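3.2 Where people put the small stuff

I went into this part of the study expecting to write about closets. Closets are big, people complain about them, and there's plenty of older work to lean on. But when Areeba Arain and I read back through the home diaries from Trandau, the closets barely came up. What came up, over and over, was hair clips, spare buttons, earring backs and bobby pins - the stuff that has no drawer of its own. So this section is about that, and I'm happier for it!

Figure 2. Hair clips and a shallow tray on a bed, the most common sorting surface in the diaries.

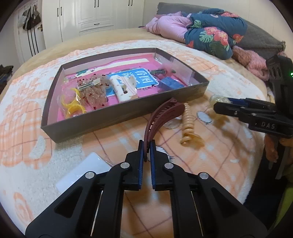
Trandau, 2 June 2025

I'm leaving my dateline in because the first batch of notes was coded that day, before we changed the rules (see 2.4). We had 3007 diary entries in all, and I dropped seven that were blank or sent twice, which left a nice even 3000. Elibariki Rweyemamu coded half of them and I coded the rest, and we argued mostly over one thing: does a tray count as storage if it never gets put away? I said yes. He said it was just a table with edges. We ended up giving it a code of its own, "resting place," and it got used a lot more than either of us had guessed.

The oldest home in the sample was built in 1939, and Elba Acuña, who grew up in it, wrote the longest entries we got. Her family kept one dish by the front door for keys and pins, and she still does (different dish, same spot). 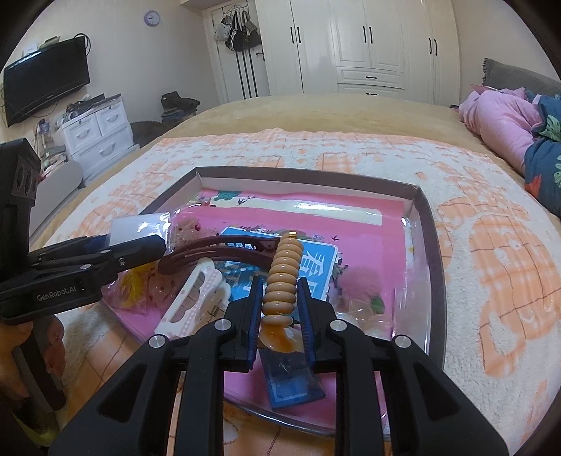 Her brother Horacio told us he'd never noticed the dish at all, and I love that. In 18 of the homes two people kept diaries, and they often disagreed about where the small things lived. Constanza Ulloa found the same sort of split in her Saavedra interviews, though she was asking about kitchens, so I don't want to push the match too far. I come back to the two-diary homes in 3.4.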